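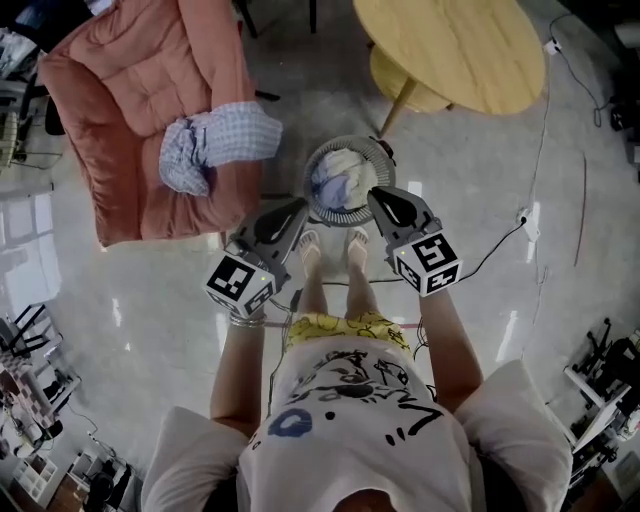 Noura Tannous wrote in to ask whether anyone else's cotton throws come out of the Ero smelling musty, even on the warm wash, and whether it could be the detergent.

Ticket status: open
Category: laundry, soft furnishings
Item: light blue and white checked throw, lives on the pink armchair
Machine: Ero front loader
Detergent: Caputo liquid, unscented

Great question, Noura, and you're far from alone! I've had the same smell on the same kind of throw, so I'm logging my own tests under your ticket. I love a laundry mystery.

Entry 1, Saturday, 8 am
Ran the quick cycle, 37 minutes, throw on its own. Smelled fine coming out of the drum. By lunch, folded on the chair, the smell was back. So the wash might be OK and the trouble comes later. Noted.

Entry 2
Cleaned the door seal. Plenty of gray gunk in the bottom fold, very satisfying to wipe out. Also pulled the detergent drawer and scrubbed the slot behind it with an old toothbrush. Empty hot cycle after that. Washed the throw again with half the Caputo. Better, but I could still catch it if I put my nose right into the hem.

Entry 3
Changed the drying. Up to now I'd been letting clean things sit in the round gray basket until I had time to fold, sometimes all afternoon. The rim is vented but the air doesn't get to the middle of a pile. Thick cotton stays damp in there for ages. This time the throw went straight onto the rack, opened out flat, and I turned it over after 2 hours. No smell at bedtime. Wonderful!

Entry 4
Checked the armchair too, because a clean throw on a stale seat is wasted work. Vacuumed between the quilted cushions with the narrow nozzle, sprinkled baking soda, left it while I had breakfast, vacuumed again. Fabric is the salmon pink one from Fommont and it didn't mark at all. While I was at it I went through the rest of the soft stuff in that corner 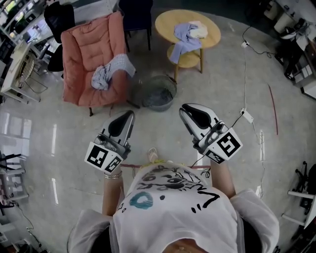 and sniffed every piece, side table included. Two of them needed another wash. I did those at 1,200 spin and gave them the rack as well, with a good shake first - that shake makes such a difference to the creases.

Where it stands
Throw has been back on the chair for 3 days and still smells of plain cotton. Noura, try the rack before you buy a new detergent. If the hem stays stubborn, a cup of white vinegar in the rinse is next on my list, though please check your care label first.

Leaving this open until Noura has done a wash. Let me know how the hem does!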